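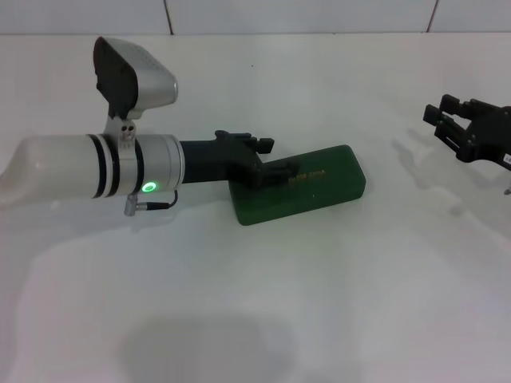
Gripper over a dark green box on a white table.

FOR IMMEDIATE RELEASE

Boser switches on Ernora, a noticeboard for small shops who are tired of chasing followers

FEDTON, November 15, 2019 — Hello! I'm Niamh Phelan, I run Boser, and I'm writing this release myself because the last time we paid someone to do it I came out sounding like a bank. Today we're opening Ernora to any independent business that wants to join, and I'm very excited (and a bit short on sleep).

Ernora is a social network, I suppose, though I've been trying all year to find a better word for it. A shop, a café or a one-person plumbing business gets a page. People who live nearby can follow that page, and when the shop posts something, every follower sees it, in the order it was posted. If you write that the sourdough is out of the oven, the people who asked to hear from you will hear from you.

I've been doing marketing for small firms since 2005, back when half my job was persuading people to have a website at all. Then came the years of telling everybody to get on Facebook, and I told them too, loudly, with slides. It worked for a good while. You put up a picture of a cake and the town turned up. Then bit by bit my clients started ringing to ask why a page with 3000 followers was getting the sort of response you'd expect from a card in a newsagent's window, and all I could tell them was to pay to boost it. I got sick of saying it.

Milagros Agudelo got sick of hearing it. She owns Marulanda, the haberdashery on the corner by our office, and she told me over the counter that she'd been spending more on boosted posts than on buttons. I went back upstairs and drew the first version of Ernora on the back of her receipt. It looked terrible. Most of it is still in there. 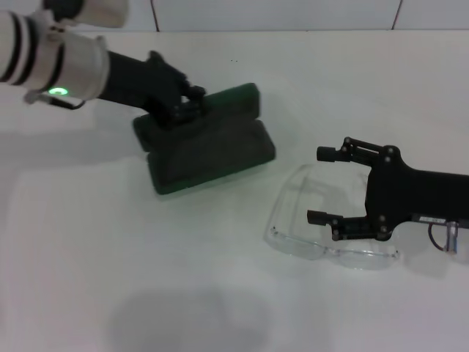 We've kept the thing small on purpose. There are 700 businesses on the trial version already, all of them in and near Fedton, and they've been wonderfully rude to us about what didn't work. The opening hours box used to forget bank holidays. The search couldn't cope with apostrophes, so anybody called O'Something was invisible for a fortnight. The messages page had a green tick that everyone took to mean "read" when it meant "sent", and that caused at least one falling-out over a birthday cake. All mended now, and thank you to everyone who shouted.

Wilmer Cárdenas built most of it. I asked him for a proper quote for this release and he sent me this: "People kept asking for a counter showing how popular they were. I put one in for a week and they stopped posting. I took it out and they started again. I'd like it to stay out."

So it's staying out. Your follower number is on your own settings page if you want it, and no one else can see it.

Now, money, as I know that's the first thing I'd ask. Following shops is free. Having a page is free until the end of January, and after that it's £2 a week. There are no adverts, and there's no boosting, so the florist with the big budget gets the same treatment as the florist with the bucket outside the station. I've had some funny looks for this from people in my own trade — one of them asked me what I thought I'd be selling — but I'd sooner charge a small fee that everyone understands.
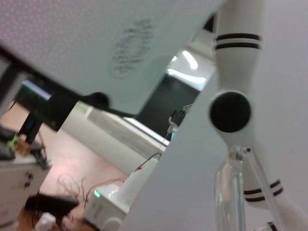
Photo: Edith Correa

I should say what Ernora doesn't do yet. You can't take payments through it. You can't post video, and I go back and forth on whether you ever should. There's no app for phones, only the website, which does work nicely on a phone if you save it to your home screen (Ulises Espinoza on our help desk will talk you through it, and he's very patient, I've tested him). If your business is further away than Fedton and the villages you can still sign up, and we'll open your area once there are enough of you to make it worth a neighbour's while to look.

You don't need to leave anywhere else to join us either. Milagros still has her Facebook page and still puts her wool on it.

To set up a page, go to the Ernora website, choose "I run something" and fill in the form. Have your opening hours to hand.

Press questions: Niamh Phelan, Boser, Fedton. Ring rather than email if you're on a deadline, I'm hopeless with my inbox.

Help with pages: Ulises Espinoza, Ernora help desk.

ENDS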